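Giving up on the good pen

I have owned, by my own unhappy reckoning, one good fountain pen in my life, and I lost it at the Clatska ferry terminal in December. It cost me more than my shoes. I was filling in a crossword, badly, and then I was on the boat and the pen wasn't.

The Clatska lost property office is a hatch with a bell. Behind it are umbrellas, mostly black, and a man who asks you to describe your item as if you might be making it up. Blue, I said. Gold nib. Slight tooth mark near the end. He wrote "pen" with a ballpoint and gave me ticket 933.

My friend Uyên Kiều thinks losing the pen was good for me. She writes everything with whatever the bank gives away, and her handwriting looks like a wedding invitation. Mine looks like a seismograph whatever I spend. I once filled 600 pages of a diary with that pen and can now read maybe the dates.

So I went looking for a replacement, which is a bad thing to do late at night. Pen people are lovely and they will ruin you. One gentleman had written 758 words on the difference between two shades of brown ink, and I read them all, and by the end I had a preference. (The redder one.) There was a pen I liked very much until I got to the price, which was 1,199 dollars plus shipping. For that I'd expect it to do the crossword.

What I bought in the end was a pack of gel pens from the drugstore on Multusham Street. They are fine. They skip a little on glossy paper and the caps roll under the fridge. I leave them everywhere and feel nothing.
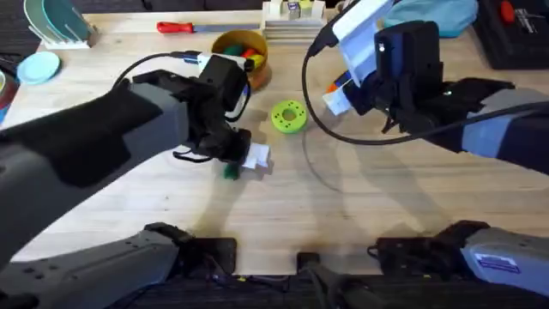

Posted under: Himumham Letter Writing Club, members' blogs

The club meets again at seven in the evening, upstairs at Sầm, where the soup is good and the tables wobble. Tuấn Lại is bringing blotting paper. Mỹ Thân still owes me a reply from the summer and knows it.

I rang Clatska one more time before posting this. The man remembered me, or at least he sighed. They have had a green pen handed in, and a silver one, and a single oar. He asked if I was sure mine was blue. I thought about the silver one for longer than I should have, and then I said yes, blue, and he told me to hang on to my ticket.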